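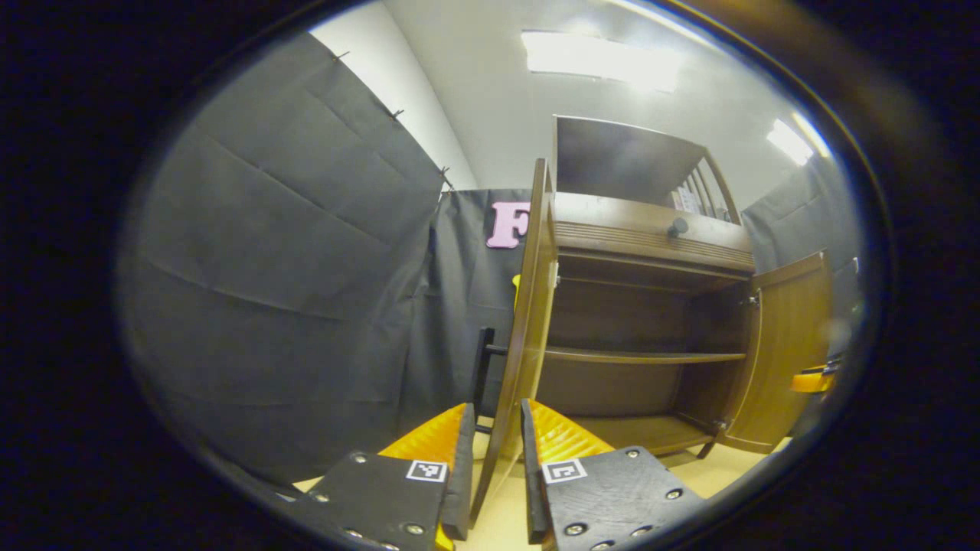

Week 6: Collecting Demonstrations by Hand and by Remote Control
Instructor: Tetsuya Okabe. Lab sessions: Jolanta Sikora, Kilham Building.

1. What this week covers

Last week we trained a policy from a set of demonstrations that someone else had recorded. This week you record your own. The task is opening and closing the two lower doors of a cabinet. It looks easy and most groups underestimate it. A hinged door only moves along one arc, so any error in where the fingers pull shows up as a force on the hinge or as a slip at the pads.

Read sections 2 to 4 before your lab slot. Section 6 is the graded part.

2. Two ways to show the task

Hand-held gripper. You hold the gripper tool and do the task with it yourself. The camera is mounted on the tool, so the recording shows the fingers and whatever is past them. No arm is involved until the policy is tested. Position comes from tracking the camera through the room. The opening of the fingers is read from the square markers, one on each finger.

Remote control. You sit at the Fimmont station and move a leader arm. The follower arm copies the joint angles. Everything recorded is something the arm can do, as the arm did it. You feel very little of the contact, and people tend to slow down a lot near the handle.

The main differences you should be able to explain:

Speed. Hand-held demonstrations are faster to collect. In the May run of this course the class kept 1453 hand-held episodes and 54 remote ones from the same number of lab hours.

Reach. With the hand-held tool you can bend your wrist and step sideways in ways the arm can't follow. Those episodes look fine on playback and then fail the reach check.

Touch. You feel the door through the hand-held tool. That helps you make smooth motions, but the feel itself is not recorded. The policy only gets images, tool position and finger opening.

3. Where the camera looks

Because the camera rides on the gripper, the view changes a great deal during one episode. With the doors swung open, one door can stand nearly edge-on to the camera with its lower end showing between the fingers. From that position it is hard to judge how far the door has turned. Compare it with the other door, where the inner face and the hinges are in view. A policy that has seen only one of these views will have trouble with the other.

Keep both finger markers clear. If your sleeve or a door covers a marker for more than a moment, the finger opening for that stretch has to be filled in, and the filled values are poor near a grasp.

The tracking needs fixed detail in the background. Plain curtain gives it very little to hold on to. Start each session with a slow sweep that takes in the cabinet from both sides, and don't move anything in the background after the sweep.

4. Recording procedure

Set the doors to the starting position on your group's sheet.
Do the sweep. Wait for the Turlow recorder to report that the map is saved.
Open and close the fingers fully, twice. This sets the range.
Start the episode with the tool at chest height and the cabinet in view.
Do the task at a steady pace. Don't stop in the middle to think. If you lose the grasp, carry on and recover, then mark the episode R.
Hold still at the end for one breath, then stop the recording.
Change your standing position before the next episode.

Groups that stand in the same spot every time get a policy that works from that spot.

5. Checking your data

Run the check script the same day. It drops episodes with lost tracking, missing markers or positions outside the reach of the arm. Of the 1885 episodes submitted for the drawer task, 1111 passed. Most of the losses were tracking failures during fast turns, so turn more slowly than feels natural.

Watch at least ten of your passed episodes at normal speed. The script can't tell whether the door was really closed at the end.

6. Assignment

Record one hand-held set and one remote set of the same door task. Train on each set separately, using the settings from the Kawaguchi notes, and test both on the arm.

Hand in two pages covering the following: how many episodes you recorded and how many passed, where each policy failed, and one failure you can trace to a specific habit in your own demonstrations. Name the episode. Include the R episodes in one training run and leave them out of another, and report both results.

Bookings for the remote station go through Jolanta. The hand-held tools are signed out at the lab desk and go back on the charger by 6 p.m.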